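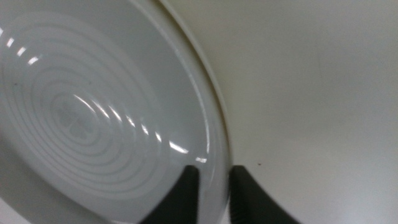 The Plate Room Learns a New Rhythm

The loudest place at Irthorpe used to be the back of the kitchen. Anyone who has worked a banquet knows the sound: racks sliding, stacks landing, somebody yelling for more side plates. The conference center can send out 1,114 dishes on a full night, and every one of them comes back needing to be picked up, looked at and put away.

Since February, a good share of that picking up has been done by a robot arm. It takes a plate by the rim, one black finger on the face and one behind, turns it under the lights and moves on to the next. The glossy white ones with the raised rings were the hardest to teach, says Bảo Trương, who runs the dish crew and has become the arm's biggest fan. All that glare! The first few shifts, it would hover over a plate as if it couldn't decide where the edge was.

Gavenex, the small company that set it up, sent Kwan-ho Huang to stay for the first 13 shifts. He had planned to spend them on his laptop. He spent most of them with his sleeves rolled up, asking the crew how they held things. Don't squeeze, they told him. Come in low, get the lip, let the plate lean on you. Much of that advice ended up in how the arm moves today, and you can see it in the way it tips each dish a little before lifting.

What has changed for the people is easy to spot if you stand there for an evening. Three of the crew have trained to run the station, clearing jams, setting the grip for a new pattern and deciding what to do with the plates the arm puts aside. Those still need a person. A gray smudge might be a stain or a worn maker's mark, and a thumb settles it faster than any camera.

Trương's wrists feel better, too. He used to tape them before a big dinner — both sides, every time — and the roll has been sitting in his locker for weeks. He does miss the speed contests. The arm is slower than a good dishwasher in a hurry, by some 30 percent on his own stopwatch, but it keeps the same pace at midnight that it had at six.

There were worries about hours, of course, and the crew raised them before the crate was even open. Management put it in writing that the schedule would stay as it was through the trial, and so far it has. The next job is soup bowls, which have a deeper curve and a nasty habit of nesting. Huang is coming back for those, and he has been told to bring an apron.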